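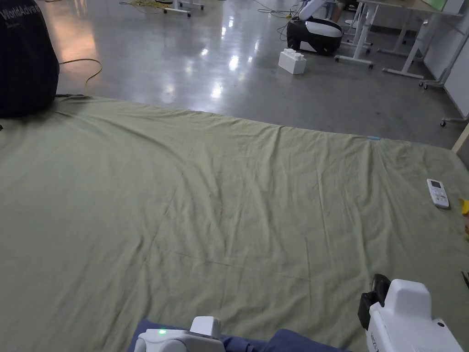
Attachment 1 – green sheet laid out on the concrete floor, creases still in

Tickets Open Closed Search Log out

Support > Laundry equipment > Movholm > Ticket 312

Opened December 2020
Site: Pearce linen hire, unit 13
Machine: Movholm roller iron
Status: waiting on parts

Fault as reported: sheets coming out creased on the slant, worse towards one side. Small stuff (napkins, pillowcases) fine. Started after the October service, or that's when we noticed.

Tried so far:
– Turned heat up one notch. No change, bit of a scorch smell, turned it back down.
– Slower speed. Slightly better on the cottons, no better on the heavy ones.
– Cleaned and waxed the roller. Three passes with the wax cloth like the book says. No change.
– Swapped operator at the feed end. Same.

Reply from Skovard support: please check the feed tapes, and say whether the creases run the same way when the sheet is fed from the other end.

Update: they do. Fed one back to front, same slant, same side of the machine. So it's the machine not the sheet. Tapes look ok except the two at the right, which are slack – can lift them with one finger. The rest are tight.

Reply from Skovard support: slack tapes would do it. Was the tension bar reset after the service? Should be a paint mark on the bracket.

Update: can't find a paint mark. Bracket is up against the stop so no more to take up. Think the tapes have just streched. Also the padding feels thin at that side, can feel the metal through it.

Reply from Skovard support: then new tapes and new padding, both. Don't do one without the other. Padding comes through Bamby, up to 80 days at the moment, tapes are in stock.

Update: order both please. Running small items only til then, big sheets going out to be pressed elswhere. Leave ticket open.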